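Funded work > Himell Neighborhood Grants > Piltach Reading Room > Progress report, second period

Piltach Reading Room: Progress Report to the Himell Fund
Prepared by Sumaiya Saha, project lead

Where we are

We had hoped to reach this point with the doors open three afternoons a week and a steady group of families coming in. We're open four, and on a wet afternoon it can be hard to find a seat! Piltach has gone without a library since the branch on Wuveck Street closed, and people had clearly been missing it. Parents tell us they used to take two buses to get to the main library and had mostly stopped going.

This report covers the months since our first one, up to the end of August. It follows the headings in the grant letter, with a short section at the end on what we plan to do next.

Membership and visits

We now have 63 registered families. The target in our application was 60 by the end of the year, so we have passed it with a few months to spare. Most of them heard about us from a neighbor or from the elementary school, which put our flyer in the end-of-term packets. A smaller group came through the clinic, where the front desk has been handing out our opening hours with the well-baby leaflets. I had no idea that would work as well as it has.

We don't ask families to sign in on each visit, and I'd like to keep it that way. It does mean we can't give you a firm figure for drop-ins. What I can say is that the after-school hour, from 3:30 onward, is the busy one, and that late mornings belong to the grandparents and toddlers. The early evening slot was slow in June and picked up once we moved the homework table next to the window.

Books

The book budget has gone further than planned. We started with the donated stock from the school and used the grant to fill the gaps, which were mostly in early readers, graphic novels and books in Bengali, Spanish and Arabic. The collection can hold up to 2000 books on the present shelving, and we are getting close to that. Graphic novels go out the fastest and come back in the worst shape, so we've set aside part of next period's money for second copies of the favorites.

Our bilingual picture books have been a joy. One grandmother read the same Bengali story to her own two and then, by popular demand, to everyone else's. She has since done it again several times, and we've bought her a better chair.

Loans are still free and there are no fines. A few books have gone missing (fewer than I feared), and several of those turned up in the return box weeks later with a note tucked inside.

Story circles and the homework table

We run seven story circles a month. Five are for under-fives and two are for the older children, who voted to rename theirs the Night Owls even though it finishes at 6:00. The Night Owls have read two chapter books together and are well into a third. They choose the books themselves, and the arguments over the choosing are some of the best conversations we have all month.

The homework table is staffed by students from the community college, who get course credit for it. We lost two of them at the end of spring term and had a thin few weeks before their replacements finished their background checks. Next year we'll start that paperwork in April.

What has been harder

The heating is old and noisy, and the landlord's repair has slipped twice. We have it in writing that the work will be finished before the cold weather, and I will let the fund know right away if that changes.

Our evening sessions for adult learners have been slow to get going. We offered them on the same night as the church supper, a plain mistake on my part, and we also called them "literacy classes" on the poster. Several people told us kindly that they wouldn't want to be seen walking in under that sign. They've been moved to another night and are now called Letters and Forms, with help on reading mail, filling out applications and writing to schools. The first two sessions under the new name were well attended and very lively.

The catalog is behind. We are using the Sheikh card system, simple enough for anyone to learn in an afternoon, but a few hundred of the donated books have yet to be entered. They can still be borrowed with a paper slip.

Furniture and fittings

The furniture line was the smallest in the budget, and we've spent nearly all of it. The low shelves are up, the book bins have wheels, and the reading corner has its rug. We went for plain, pale wood wherever we could afford it, because the room gets little sun after lunch and dark surfaces made it feel smaller. It has made a big difference to how the place feels when you walk in.
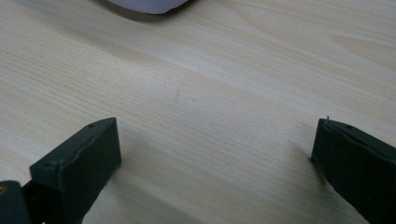 Spending

We are within budget on every line but one. Printing has run over, mostly thanks to the flyers, and we have covered that from the small surplus on books. Staff costs are as forecast. The full spending sheet has been sent separately with receipts.

Next steps

Between now and the next report we plan to:

- finish entering the donated books
- buy second copies of the most borrowed graphic novels
- add a baby rhyme session in the late morning
- run Letters and Forms every week through the winter
- hold an open afternoon for families, with the Night Owls reading aloud from their current book

We would love to have someone from the fund at the open afternoon. The children are already making the invitations, so please expect glitter in the envelope.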